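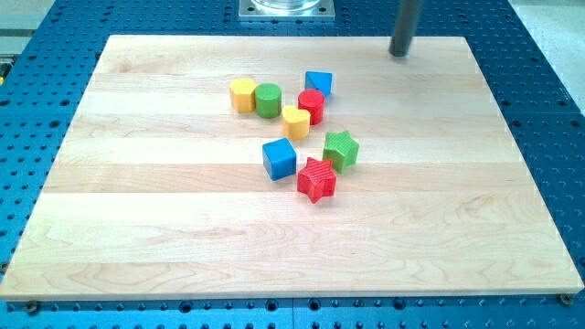

Eight blocks on the board, with the arm's rod off to the right.

Recording pushing episodes on the Pivel bench

Step 1. Put the blocks on the board. Bunch them up a bit. A learner that has only met blocks with polite gaps between them will panic at its first crowd.

Step 2. Park the tip over bare wood, clear of every block, and start the recorder. Doing these in the other order gives you a lovely episode of nothing, and I have 15 of those from October.

Step 3. Read the instruction out loud, then do it. "Push the red star to the green star" is fine. "Tidy up" is a cry for help.

Step 4. Drive slowly. Cap each episode at 60 seconds. If a block goes over the side, stop and tag it as a fail — don't delete it, the Guddale trainer wants those too.

Step 5. Label the shape as well as the colour. We had 309 episodes tagged "yellow block" before someone noticed the heart and the hexagon are both yellow. I relabelled them. It took an evening and most of my goodwill.

Step 6. Shuffle by hand after every 2 episodes. The Tang script will suggest layouts for you, and its favourite is a straight line.

Copy everything to the Pivitz drive before you shut down the arm. Page last changed 20th February, when the drive got renamed again.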